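Household Textiles and Surfaces, Unit 4: Sorting by Feel
Handout for the Bakside evening group
Tutor: Junaid Lashari

Welcome back, everyone! Last time we talked about fibres on paper, and tonight we get to put our hands on things. I love this session. You already know far more about texture than you think you do, and all we need is a tray, a sink close by and a few soft things from home.

Start with the tray itself. Run a fingertip over the floor of it before you put anything down. A patterned surface gives a bit of grip, so a damp cloth stays put, and a raised rim keeps drips off the worktop. Red is my favourite colour for this – pale fluff shows up on it beautifully.
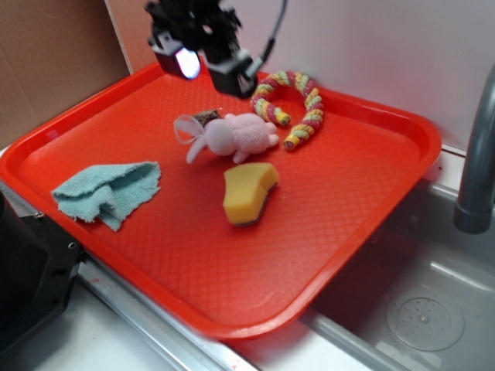 Terry cloth is the one to begin with. Those little loops are what soak up the water, and a worn rag with frayed edges is every bit as useful for our purposes as a new one. Squeeze it, let go, and watch how slowly it opens out again. Then do the same with a sponge. The foam springs back at once, but the scouring layer hardly bends at all, and you can feel exactly where the two are joined. Two materials in one object – lovely stuff!

Write down three words for each before you go on. "Soft" may be used only once per person.
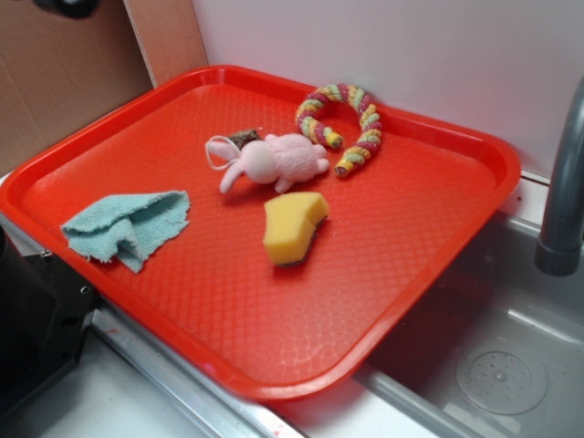
Plush comes next. Stroke it one way and then the other, and note which way the pile lies. It holds dust deep down, so a wipe does very little and a gentle hand wash does a lot. Braided rope is different again: firm along its length, slippery or rough across the strands depending on the yarn, and always weakest at the ends. Ask yourself how you would dry it right through to the middle.
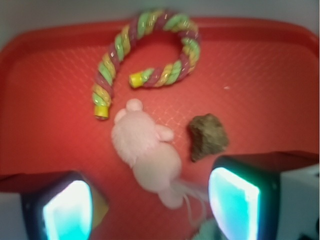 Fig. 3. Twisted rope toy with yellow ends, and a small pink plush toy below it.

For next time: choose four soft things from your own kitchen, put them in order from roughest to smoothest, and bring the list. Anyone who enjoys the rope part should look at the Hedudstead sheets on braiding, in the blue folder by the door.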